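Reading a Vendor Claim: The Flarevau Hand-Held Gripper Kit
Course notes, unit 7
Instructor: Manju Dhillon

Bring the Flarevau brochure to class. We will go through it line by line and mark every sentence a buyer could check.

1. What is being sold

Two hand-held grippers, a camera for each, and a processing service from Numoment. You do the chore by hand, Numoment turns the recordings into training data, and your robot is supposed to learn the chore. The brochure says "any home, any task." Underline "any" both times.

Look hard at the fingers. The orange ribbed pads are meant to give a little when they press on something. The square markers on the bases let the software work out how far apart the fingers are. Both ideas are sound, and both are older than this product.
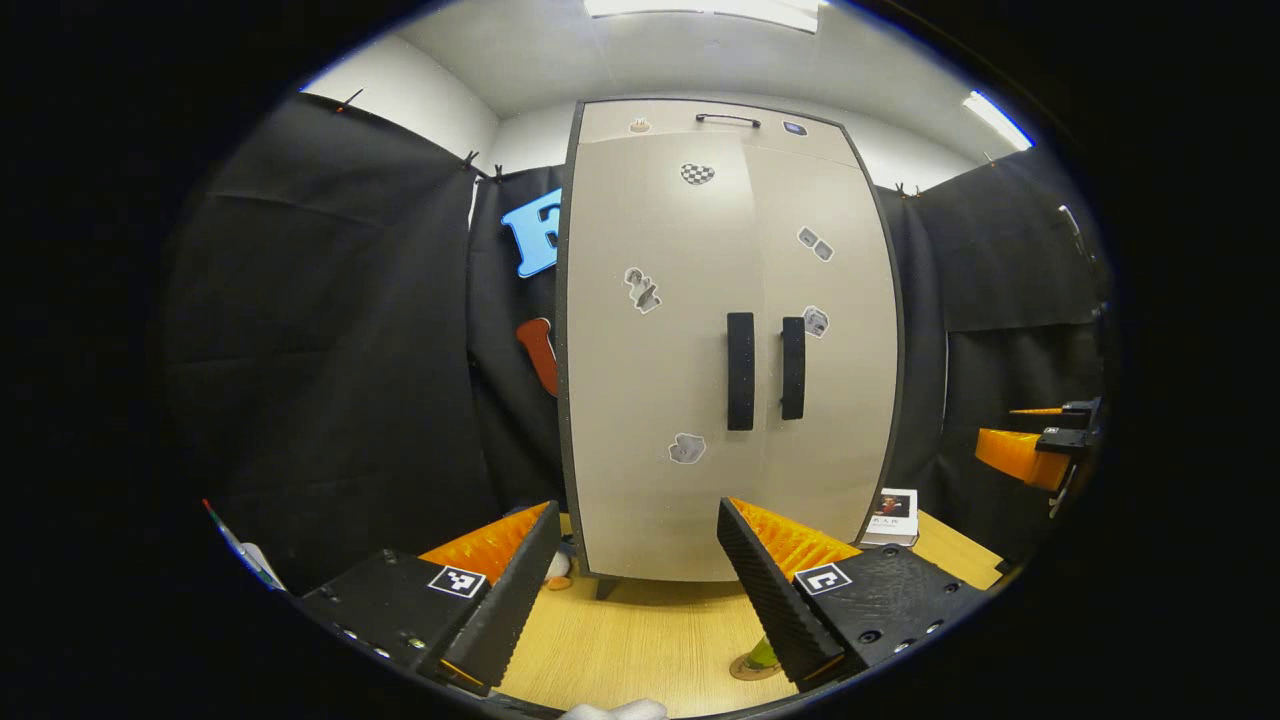 2. The cabinet demo

Flarevau's headline number is 300 recordings of one cabinet task. Ask what varied among them. A cabinet with two upright bar handles is a kind target. Change to round knobs, or a door with no handle, and I would want fresh numbers. Black curtains behind the work are another kindness. Few kitchens have them.

Umesh Vishwakarma's review puts it more politely than I do: the kit "has been shown to work where it has been shown." Read his section on lighting before class.

Opening the doors is also the easy half to film. Once they are open they stick out on both sides, and the hands have to work between them. The brochure is silent on bumped doors. 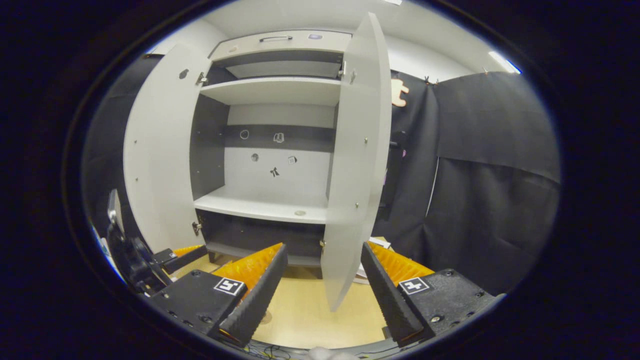 Fig. 2. Both doors open, drawer shut, fingers pointing toward the shelves.

3. Cost

The kit lists at $871. Processing is billed at $40 per hour of recording, and failed takes are billed too. I had to write twice to get that in plain words. Work out the bill for your own project before you admire the kit price.

4. For discussion

Ekua Abugri thinks the kit is worth buying for the hardware alone. Gaurav Nishad would wait for the June revision. Pick a side and write one page. Quote the brochure wherever you rely on it, and say which of its claims you could test yourself with one cabinet and an afternoon.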